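# Why does fruit go brown?

Take one bite of an apple, put it down, go and argue with your sister for 30 minutes, and come back. The apple has gone brown. It looks as if it has been left out all week, and your sister will say it serves you right.

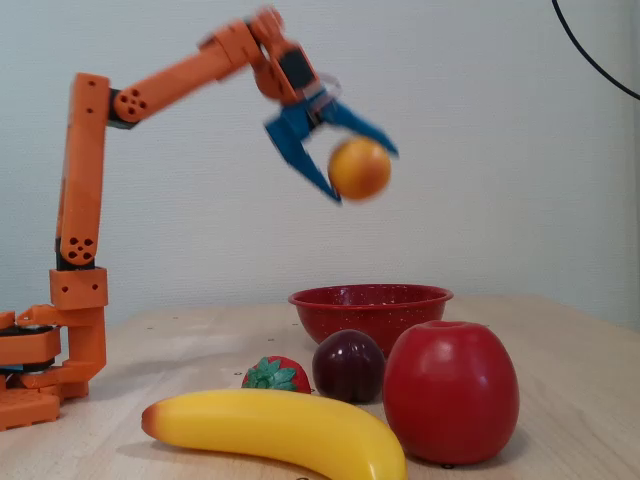
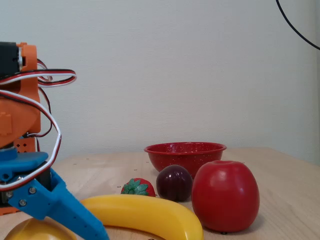
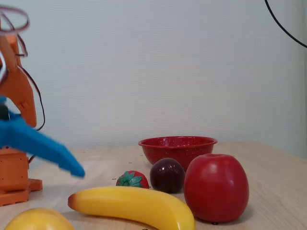 *Fruit with its skin still on. Skin is a better coat than most of us own.*

An apple is built from tiny cells, far too small to see. Inside each one, different juices are kept apart, a bit like cousins at a wedding. Your teeth burst the cells and everything gets mixed up. Then air gets in.

Air has oxygen in it. Oxygen is very good for breathing and rather bad for apples. With the help of something called an **enzyme** (say it "EN-zime"), it turns parts of the juice brown. A brown patch from this isn't dirt, and it won't hurt you. It just looks like an old sofa.

## Can you slow it down?

Try this with a grown-up who is allowed to use the knife:

1. Cut 3 slices of apple.
2. Rub lemon juice on one.
3. Put one in a bowl of cold water.
4. Leave the last one alone to face its fate.

Look again at bedtime. Lemon juice is sour, and the enzyme can't work well in sour places — much like my uncle.

Oranges hardly bother going brown when you peel them. They come with plenty of sour juice of their own.

*Words by Oona Hirvonen. Apples eaten by Oona Hirvonen.*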